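Home | About | Archive | Bread | Walks | Contact

Posted in March by the author of Forkau Kitchen Notes

Rye, finally!

I have wanted to make a proper dark rye ever since I moved to Forkau, and this month I got there. It took me 4 weekends and a lot of flour, and I'm so pleased with the last loaf that I've been cutting slices just to look at the crumb. (Then I eat them. With salted butter, mostly.)

If you've only ever baked with wheat, rye is a strange thing to meet. You don't really knead it. You stir it, and it sticks to the spoon, the bowl, your wrists and the faucet, and it never turns into that smooth ball you keep hoping for. My first try looked like wet cement and I kept adding flour until it behaved, which was a big mistake. That loaf could have held a door open. The dough is supposed to be a paste! Once I let it be a paste, everything got better.

The flour came from the Imberg mill, and it's coarser than the stuff at the supermarket, with little flecks of bran all through it. I bought the big sack. The woman at the counter told me to give it a long soak before mixing, so now I pour hot water over a third of the flour at night, cover the bowl and go to bed. In the morning it smells like malt and wet hay and a bit like honey. I love that smell. I'd wear it.

My starter gets fed twice the day before, once after breakfast and once when I get home. Then it all goes together: soaked flour, starter, the rest of the rye, salt, a spoonful of molasses and as many caraway seeds as you like. I weigh everything now. The full dough for my long Pundik pan comes to 1382 grams, and 174 of those are starter. I tried a bit less starter on the second weekend and the loaf came out flat and gummy, so I've stayed with that number.

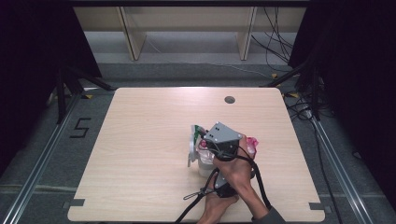 Shaping used to scare me, and now it's my favorite part. Wet hands, wet scraper, quick scoop, into the pan, smooth the top with the back of a spoon and leave it alone. You need some room to work, though, and for that I have a real weakness for a plain table with a pale, fine wood grain and rounded corners, the kind with a small round cable hole toward the far side. Wonderful to lean on, but do keep your flour away from the hole! I speak as a person who has swept rye out of places rye should never be. A big board underneath solves it, and you can carry the whole mess to the sink afterward.

Then comes the hard bit, the waiting. Mine sits until little pinholes open up on top, and in a cool kitchen that can take most of the afternoon. It goes into a very hot oven, I turn the heat down after the first fifteen minutes, and it bakes for an hour more. After that you wrap it in a towel and you don't cut it until the next day. I know. I cut the third one after 6 hours and the knife came out looking like I'd been spreading glue.

Next I want to try the Nikolaidis bakery's version with sunflower seeds and a splash of black coffee in the soak. If you've put coffee in yours, tell me how much you used, please, and whether you could taste it.

Print this post | E-mail this post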